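# Witunent Home Tasks, trial copy: notes for whoever opens this folder next 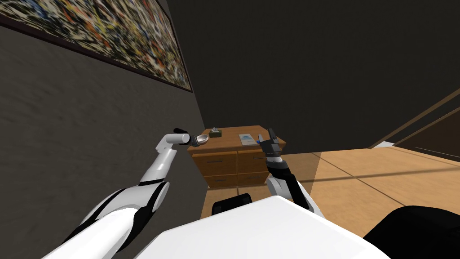

Witunent is a simulation package for two-armed household robots, sold by the seat, and Cosgrove has had two seats on trial since September. The vendor's brochure calls it "a home in a box." It is a fairly sparse home. What you get is a set of rooms, a robot with two white arms, and a list of chores that a patient eight-year-old would finish before lunch. Most of our time went into the dresser room, where the left gripper has a spoon in it and the right one is open with nothing to do. The dresser also has a tissue box and a booklet on top, and a good part of our trial came down to whether the robot could work near those two without treating them as bowling pins. The splatter painting on the wall plays no part in any task, though I have looked at it more than at any picture in my own house.

## What's in the folder

- `episodes/` has 2,145 recorded runs, good and bad together
- `tasks/` has 48 task files in plain text, which you can edit
- `scores/` has one spreadsheet per room
- `letters/` has our correspondence with the vendor, which gets shorter as it goes on

Failed runs are marked `fail` in the scores. Runs marked `fail?` are ones where Keith Ruawai and I disagreed. Please don't tidy these up.

## Setting up

1. Install from the Plesham server. The download link in the welcome letter goes to a page about the welcome letter.
2. Copy the license file into the main folder before the first launch. If you launch first, it makes an empty license of its own and prefers that one.
3. Open a room, wait for the arms to settle, then load a task.

Allow 12 minutes for the first launch. Later ones are quick enough that you'll have to drink your coffee hot.

## What we liked

The arms are good. Joints stop where they should, and small objects stay held when the wrist turns, which the last package we tried could not manage with anything thinner than a mug. Task files are readable by a person who has never written one. Keith moved a tissue box and changed a starting pose on his first afternoon, and broke only one other thing doing it.

Support answers its mail. The answers are polite and sometimes about the question.

## What we didn't

- Lighting. Back walls can go almost black, and the brightness slider mostly brightens the menu.
- Drawers. They open nicely by hand in the editor. In a scored run they sometimes count as open after moving the width of a pencil.
- The robot's own body takes up a lot of the view from up top, so lower drawers can be hard to see past it. You can learn to live with this. Your model may take longer.
- Thin, flat things. Spoons are fine. Picking up paper is a chapter of its own, and the manual skips that chapter.

## Using the data

The runs are fine for practice and for comparing one version of a controller with another. I wouldn't use them to promise anyone a robot that puts the silverware away. We have not tried any of it on real arms, and the Urkandale lab has asked us, kindly, not to start with theirs.

## Verdict so far

Keep one seat, drop the other, and ask again when the drawers are fixed. Keith wants to keep both. His reasons are in `letters/keith_reply.txt`, and they run to four pages.

Known typo: the task called `place_spoon_bed` means `place_spoon_back`. Renaming it breaks the scores, so it stays.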